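Wurbridge tenants' group questions "cold wash" savings promised by laundry scheme

For immediate release, June

Wurbridge Renters' Forum has today asked Lorkico to publish the sums behind its claim that households on the Mesitow estate will save money by signing up to its shared laundry scheme.

Lorkico wants to take out the coin machines in the estate's three laundry rooms and put in a monthly pass. Leaflets put through doors this spring say a typical household will be £219 a year better off. The Forum has read the leaflet several times and cannot find out what a typical household is, how often it washes, or what it is supposed to be paying now.

A pass would cost £17 a month whether it is used or not. Tenants who live alone, and there are plenty of them in the smaller flats, tell us they do one load a week and sometimes less. We do not see how they come out ahead.

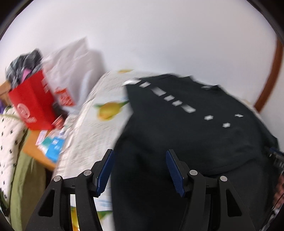
Issued by the press desk, Wurbridge Renters' Forum

The leaflet also leans heavily on washing at lower temperatures. We have no quarrel with that. Most people we spoke to already wash dark T-shirts and bedding on a cool setting, and the present machines have one. A saving that tenants are making today should not be counted again as a benefit of the new pass.

Then there is drying. The scheme's figures appear to stop when the wash does. Thakur, the firm named as supplier of the new dryers, has been asked for running costs and has sent us a brochure. It has some nice pictures of towels in it. We have asked again.

The Forum put 16 questions to Lorkico in writing. The reply thanked us for our interest and said the scheme had been "warmly received". We would like to know by whom. Our own drop-in session was mostly taken up with people asking if they could keep the coin machines.

We are asking for three things before any contract is signed: the full working behind the £219 figure, a pay-as-you-go price for light users, and a promise in writing that the pass will not go up in its first year. If the numbers hold up we will say so, and we will put them in our newsletter at our own expense.

Tenants who want to see the questions in full can pick up a copy at the Mesitow community room, open until 3 pm.

Notes to editors

Wurbridge Renters' Forum is an independent group run by and for tenants. It takes no money from landlords or suppliers.

Copies of the Lorkico leaflet are available on request.

ENDS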